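1 September 2021

Up at 5.30, frost on the ute again. First day of spring my foot.

Rang the Pritley council about the rates before work, on hold 15 minutes, then cut off. Will try again tomorow. Bill is $754 and they've got the old postal address on it, which is why it sat at Mum's since July.

Lambs -- two more overnight, both up and drinking. The old ewe with the torn ear has gone off by herself down the gully so that'll be tonight I reckon. Moved the others into the Skavley paddock, only place with decent feed left. Gate's still hanging off one hinge. Tied it with baling twine, fourth lot of twine, must get to Kowalczyk's for a proper hinge and some 30 mm bolts. They shut at noon now. Always forget.

Touran Ebrahimi came by after lunch with the seed catalogues and a jar of her pickled garlic. Stayed in the yard, masks on, both of us shouting over the dogs. She's putting in broad beans where the tomatoes were and says I should do the same. Told her mine went in back in autumn and the snails had the lot. She thinks beer traps. I think waste of beer. She's lent me the book on the old orchards though, the one that goes on about some parish in 1719 with a pear tree everybody fought over. Read ten pages standing at the sink and burnt the rice.

Pluvach pump playing up. Runs, then coughs, then nothing, then runs. Pulled the filter, full of muck, rinsed it in the trough and put it back and it went for the rest of the arvo. Not convinced. If it dies before the tank's full I'm carting water by hand and my shoulder won't have it. Physio on the phone says keep doing the wall slides. Haven't done the wall slides.

Letter from Aunty Jean, four pages, both sides, mostly about her knee. She wants the recipe for the quince paste again. Have sent it to her twice! Will copy it out large this time and put it in with the photos.

Wind came up at five and took the lid off the compost. Found it over by the fence. Washing all over the shop, one sock still missing, the good wool one naturally.

Tea was eggs. Too tired for anything else. Kettle on, then boots back on and down the gully with the torch for the ewe.
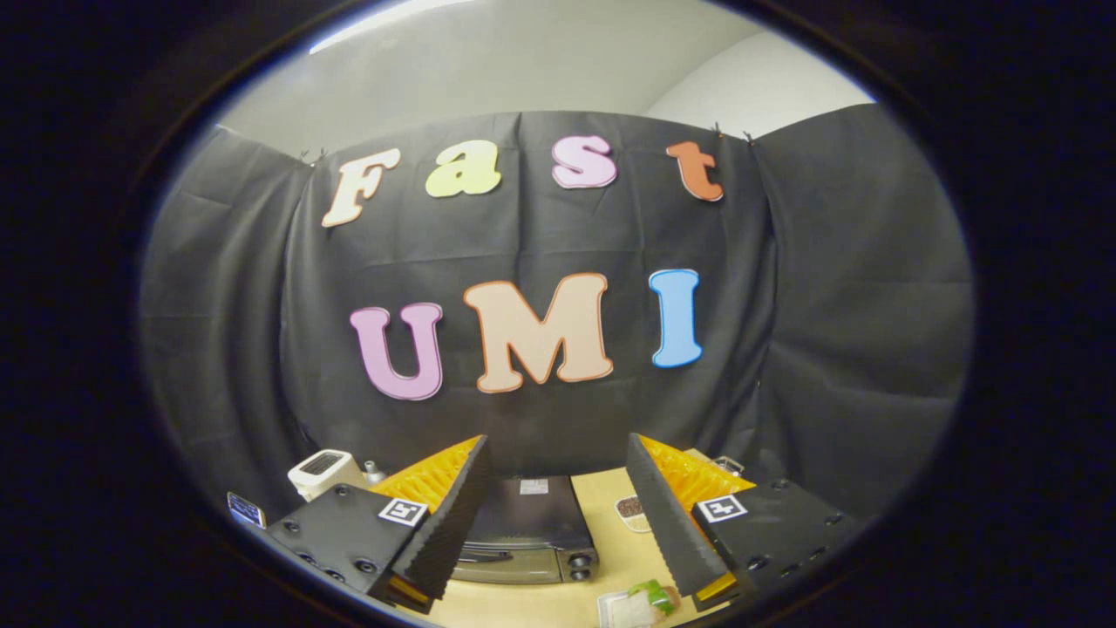

Later -- she's had a single, big ram lamb, all legs. Iodine on the navel, left them to it behind the windbreak. Nearly ten now. Hinge tomorrow, before noon, and ring teh council.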